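Sealing vs. not sealing a stone-look kitchen counter: what are you all doing?
Forum: Kitchens and Surfaces > Care and Maintenance

slabwise_ohara
Posted 2024-11-17
Original poster

We moved into a house with a mottled gray and beige counter and no paperwork.

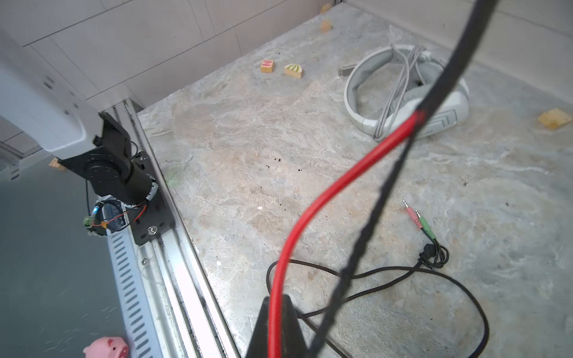 The previous owners left a half-used bottle of penetrating sealer under the sink, so they evidently believed the top was natural stone. The listing said "granite." The inspector wrote "solid counter, serviceable" and moved on. I have a quote from a local outfit, Grangate, to strip, clean and reseal for 969, and a second quote from Clendano for 899 that leaves out the strip. Before I pay either one I would like to know whether the material needs a sealer at all.

What I have done so far:
Water drop test, three spots, 15 minutes each. No darkening at any of them.
Mineral oil drop, one spot behind the toaster, 10 minutes. No mark after wiping.
Knocked on it. It sounds like a counter.

The total run is 112 inches with one seam, left of the sink. What else would you check?

tpk_edges
Look at the underside first. Pull a drawer out completely, use a flashlight, and look up at the bottom of the top. Natural slab is usually rough or saw-marked, sometimes with fiberglass mesh and resin on the back. Laminate shows particleboard or plywood. Quartz is flat, fairly uniform, often with a printed batch code. That takes two minutes and settles most of these threads.

Second check is the seam. Pattern that runs through the edge profile and down into the sink cutout is solid material. Pattern that stops at a line is a surface layer.

mdrummel
Agree on the underside. Disagree that the drop tests tell you anything yet. A dense granite with a resin treatment from the factory will pass a 15 minute water test with no sealer on it. So will quartz. So will laminate. So will a porous stone that was sealed last spring. You have four candidates and a test that passes all four.

slabwise_ohara
Fair. Would a longer test separate them?

mdrummel
Only partly. An hour under a wet folded paper towel with a glass on top will show absorption in an unsealed porous stone. It will not separate dense granite from quartz. For that you want the underside or a broken chip.

Olumide Haruna
I fabricated tops for a living until my back gave out, so take this as shop habit.

Sealer on quartz does nothing useful. It has nowhere to go. It dries on top as a haze and then people spend months trying to buff it off with the wrong product. If that bottle was used on engineered stone, part of what you see as dullness is likely dried sealer. Acetone on a white cotton rag, small area, hidden corner, window open. If the rag comes back gray or sticky and the spot is brighter, you have residue. Do the underside check before the acetone. You don't want solvent on laminate seams or on some solid surface products.

On the quotes, a full strip is hard to justify on an unidentified material. Ask both companies what they think it is and what they would strip off it. If neither will name the material in writing, don't hire either.

costa_row
We had Clendano out for a marble island. Competent work, one coat, gone by lunch. I don't see the problem with the cheaper quote. If it's stone, clean it and seal it. The strip step is mostly upsell.

Olumide Haruna
It can be an upsell. It can also be the only part that matters. New penetrating sealer over an old topical coating does not penetrate. It sits on the coating. On your island they presumably knew what was there.

costa_row
Top was two years old and never coated, so yes, point taken.

seamripper
Vinegar drop on an out of the way spot. If it etches, you have calcite in there, so marble or limestone. If it doesn't, you have ruled those out.

tpk_edges
Please don't tell people to etch their counters for identification. The underside check is free and leaves no mark.

seamripper
One drop, behind the faucet, 60 seconds. Fabricators do it on offcuts every day.

tpk_edges
On offcuts.

Assunta Orlandini
A point about daily cleaning, because sealers get the blame for problems that come from the spray bottle. I manage 6 rental kitchens with four different materials. The ones that went dull were all being cleaned with a general purpose spray that was never rinsed. Surfactant film builds up, crumbs and grease stick to it, and then the tenant scrubs harder. I switched all of them to a few drops of dish soap in warm water, wiped, rinsed with a second cloth, dried with a third. The shine came back on three within a couple of weeks. The fourth was a topical coating that had worn through near the stove, and that one did have to be stripped.

So my order would be: identify, wash and rinse properly for two weeks, then decide on sealing.

mdrummel
Two weeks is longer than it needs. One proper wash with a degreaser rated for stone, rinsed twice, gets you to the same place in an afternoon.

Assunta Orlandini
If the degreaser is safe for the material. We are back to identification.

slabwise_ohara
Pulled the drawer next to the dishwasher. The underside is smooth, pale gray, even color, no mesh. There is a faint stamp but I can only read part of a number. The sink cutout shows the same material all the way through, and the tan swirls continue into the cut edge.

tpk_edges
Quartz, very probably. Cancel both quotes.

Olumide Haruna
Agree. The swirls going through the edge rule out a printed layer. Some of the early Wikstead lines had that flat gray back, but I would not name a brand from half a stamp. Skip the sealer. Try the acetone rag in a corner and report.

slabwise_ohara
Acetone rag done, 6 inch square near the back. The rag picked up a light gray film and the square is visibly glossier than the area around it. I will do the rest in sections this week. Dish soap and a rinse after that.

costa_row
Is acetone really fine over a whole quartz top? The resin in there is still resin.

Olumide Haruna
Brief contact, wiped and rinsed, I have never had a problem. Don't let it pool, and keep it off the seam adhesive. Denatured alcohol is slower and gentler if you're worried. Start with that around the seam.

slabwise_ohara
Alcohol at the seam, acetone elsewhere. I told Grangate no thanks. Clendano hasn't called back.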